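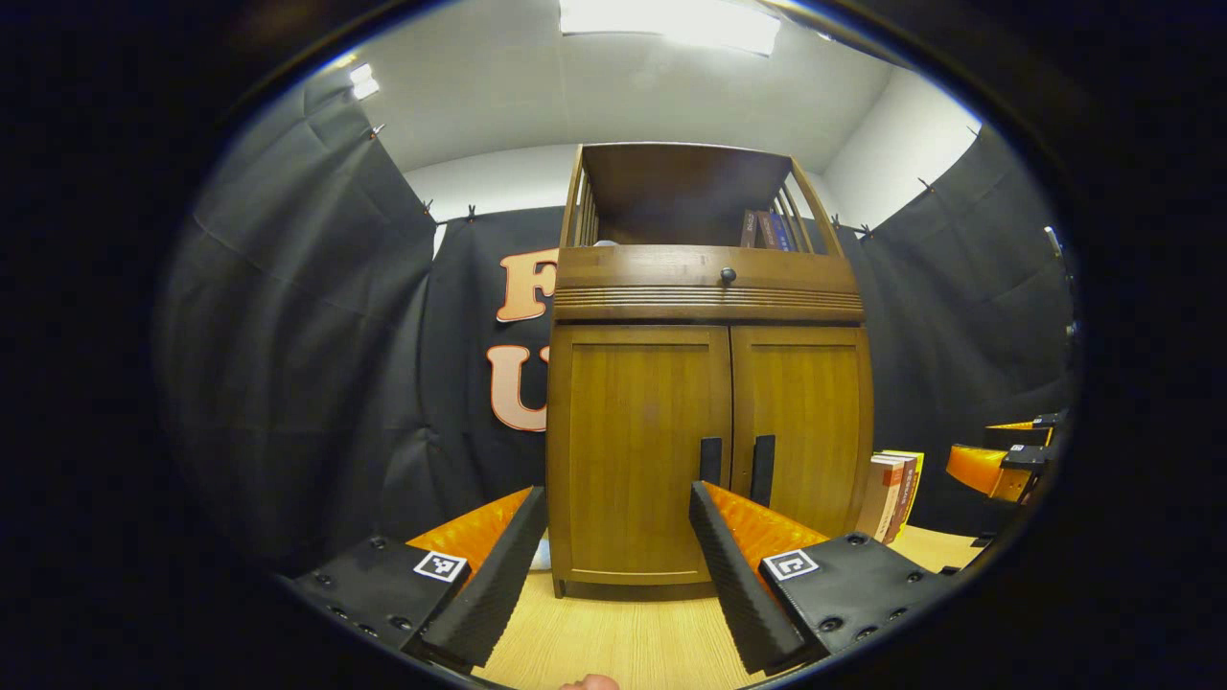
Week 2: Frame and panel, or how to make a door that stays a door

Wood moves across the grain. It swells in damp months and shrinks in dry ones, and it hardly changes at all along its length. I love this topic, because once you see it you start reading furniture everywhere you go! Take any pair of cabinet doors, like the ones on the wooden cabinet across the table in the photo, and ask yourself which way each part would want to grow in August and what the maker could have done about it.

The classic answer is the frame and panel. Two upright stiles and two rails make a frame that barely changes in height, and a thin panel floats in a groove on the inside edge. The panel is free to get wider or narrower (never glue it in!) and the frame hides the movement.

Try this before next class. Suppose a panel is 200 mm wide and your wood moves 2 percent between seasons. How much room do you leave in the grooves, and does it matter which month you build in? A panel fitted in February, when the shop air is dry, needs more space than one fitted in summer.

Reading: the Grelthorpe workshop notes, the section on grooves and tenons. The older chest plans from Saraç are optional but wonderful, especially the drawings of the corner joints.

Bring a pencil, a marking gauge and one scrap board with clear end grain. We'll cut our first grooves by hand.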